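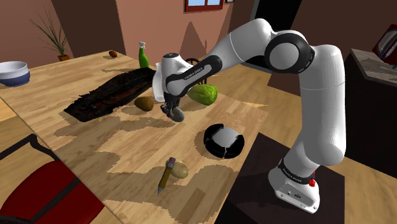

Screenshot: Jacobus Nkuna

Teaching pick and place by remote control, my demos are a mess

Jacobus Nkuna
July 2021

Hi all! I'm trying to teach a simulated Franka arm to pick things up off a dining table, and I'm driving it myself with a cheap 3D mouse through Wirko (the bridge script, version 3). The idea is to record me doing the job, then train on the recordings. I have 714 demos so far and the trained arm still dithers. It comes down over the table, hangs there, drifts sideways a bit and then closes its fingers on air. The kiwi is the worst, and the pencil isn't much better. When I drive it by hand I get the kiwi nearly every time, so I know it can be done!

I'm wondering if it's me. I do stop a lot to look at the fingers from another angle before I commit. Should I record more, or throw the lot out and start over? I'd love to have something working by August, when my cousin visits and I've already bragged about it.

Ndlovu

It's your pauses, I'd bet money on it. I had the very same thing. Every time you stop to look around, the recorder keeps saving "arm is here, do nothing", and the thing learns that hovering over the fruit is part of the job. Trim out any stretch where your hand is off the mouse (leave the bits where the fingers are closing, though, or it'll forget to wait for the grip). I cut mine way down and the dithering mostly went away the same evening.

Also pick one way of coming in and stick to it. I always go high, straight over the thing, turn the wrist, then down. If you come from the left on one try and the right on the next, it splits the difference and lands in between. And practice for 16 runs or so without saving anything, your hands get so much smoother.

Don't bin the old ones yet. Trim them first and retrain.

Irkness

just get more demos. I had more than 3606 before mine did anything useful

Feseck

Try one object at a time. I did potato only until it was boring and then added the rest. Also check your camera view at training is the same one you were looking at when you drove, mine wasn't and I lost a week to it.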